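The Table Is Not a Shelf

By Sumeya Woldemariam
2010-10-15

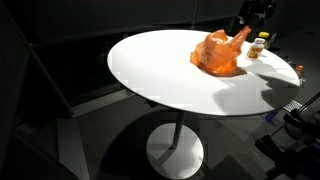 An orange bag and a pill bottle on a round white table.

I have lived in three countries and in each of them I had a round table. In each of them the table was where things were put down when a person comes home. First the bag, then whatever was inside the bag, then the bag again, empty, which stays there until someone is annoyed enough to move it.

My neighbor in Basel, Alun Skyrme, is 65 and he believes this is a question of character. He says that a tidy person has a clear table. I respect him very much, but I think he is wrong. He has a long hallway with a bench and a cupboard. My apartment has a door, and after the door there is the room. If there is no other place for the hand to go, the hand will go to the table.

A round table with one leg makes it worse. It has no drawer and no corner where a small pile could look intended. On white, a plastic bag is as loud as a person shouting. I must admit I also like this. On a brown table I would leave the bag for a week and not see it.

The medicine is a different matter, and here I will be strict. Many people keep their pill bottle on the table so they will remember it at breakfast. My mother did so for years. But a table is low, guests sit at it, and guests bring children. The bag I can forgive to anybody. The bottle should live higher, in a cupboard, and a small paper note on the table can do the remembering.

Llinos Gronow wrote to this page in the summer that we should all buy a storage unit for the entrance. She had seen one for 294 francs. I do not think we need to buy furniture for a plastic bag. I put one hook beside my door, and the bags hang there until I go to the market again. The keys still go on the table. I have not found what to do about the keys.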